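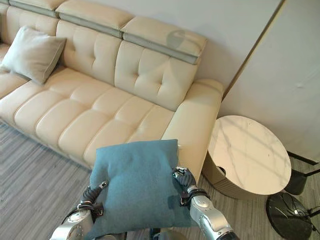
Wer schon einmal mit einem Menschen zusammengewohnt hat, der Zierkissen besitzt, kennt die Fragen, die sich daraus ergeben. Auf die Spitze gestellt oder gerade? Mit Handkantenschlag oder ohne? Und wer räumt die Dinger abends weg? Die Firma Zindero hat darauf eine Antwort, sie heißt Ava und kostet 555 Euro im Monat.

Ava ist ein zweiarmiger Haushaltsroboter, den man mieten, aber bislang nicht kaufen kann. Im Vertrag steckt neben der Wartung ein Softwarepaket namens »Wohnzimmer«, das nach Auskunft des Prospekts »die sichtbare Ordnung wiederherstellt«. Um die unsichtbare, also die Schublade mit den Ladekabeln, kümmert sich Ava vorerst nicht. Dafür wäre das Paket »Stauraum« zuständig, angekündigt für September. In welchem Jahr, steht nicht dabei.

Im Vorführraum von Latport, dem deutschen Vertriebspartner, darf man sich das ansehen. Ich bin kurz nach zehn Uhr da und bekomme einen Kaffee, von einem Menschen. Fiachra Conneely, zuständig für Produktvorführungen, trägt Turnschuhe und eine bemerkenswerte Geduld. Man habe sich bewusst für das Kissen entschieden, erklärt er. Ein Teller sei hart und habe einen Rand, ein Kissen dagegen gebe nach und sehe nach jedem Griff anders aus. »Für eine Maschine ist das eine Zumutung.« Ich nicke, mir geht es mit Spannbettlaken ähnlich.

Dann arbeitet Ava. Man muss sich das als einen Vorgang von großer Ernsthaftigkeit vorstellen. Beide Hände greifen zu, halten das Kissen vor das Sofa, und im Raum wird es still wie beim Elfmeter. Schnell ist anders – ich hätte in derselben Zeit das Kissen geworfen, verfehlt, aufgehoben und noch einmal geworfen. Aber mein Verfahren hat auch niemand mit schwarzen Metallfingern nachgebaut.

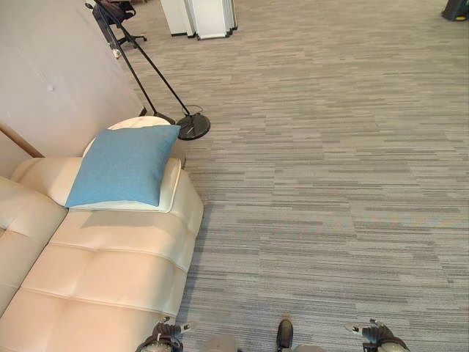 Blau auf Creme: Kissen und Sofa im Vorführraum, vorn die Hände von Ava.

Die Preisliste liest sich wie die eines Autohauses. Einrichtung vor Ort: 2.215 Euro. Wer nach drei Monaten aussteigt, zahlt 3.033 Euro, worüber im Prospekt auffallend klein gedruckt berichtet wird. Ein zweiter Satz Fingerkuppen schlägt mit 100 Euro zu Buche, und Conneely rät dazu, »wenn Sie Katzen haben«. Genauer will er das nicht ausführen.

Bleibt die Frage, wer das bestellt. Das Hotel Suksawat zum Beispiel, sagt Conneely, dort solle Ava die Lobby übernehmen. Privatkunden interessierten sich ebenfalls, vor allem Paare. Ich frage, ob man einstellen könne, wie ein Kissen zu liegen habe. Das könne man, sagt er, pro Haushalt sei allerdings nur ein Profil möglich.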